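Dye notebook, Plilldale workroom
April, Sunday entry

Madder, second extraction

I am so pleased with this one! The first pot on Friday's leftovers went brick, nice enough, but the second pot of the same root came up a proper warm coral on the Grostwood fleece. Fenna walked in while I was rinsing and guessed cochineal.

Weights: 137 g of dry fleece, 94 g of madder root, chopped small and soaked overnight in tap water. Alum as usual. Heated very slowly and kept well under a simmer, with Stijn reading the thermometer and calling out every degree (he got quite into it). Two hours in the pot, then left to cool with the lid on.

The skein nearest the bottom is a shade deeper than the rest. I like it, but I should turn them more often. Desmond thinks our water is hard enough that the chalk can be skipped altogether, and after seeing this pot I believe him. Want to run it again with rainwater and compare side by side.

Dry samples get boxed by mordant from now on, alum separate from iron. The iron ones have been dulling everything they touch.

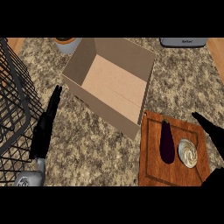
Next up

Weld, if Milan's order from Nijs gets here. Chutima has offered her onion skins too, a huge bag, and I'd love to try them over the pale coral for an orange.

Strain the madder bath and keep it, there is still color in there. Try the small Kotitz skeins in it, no fresh root.

Label everything BEFORE it goes on the rack. Lot 367 is still a mystery.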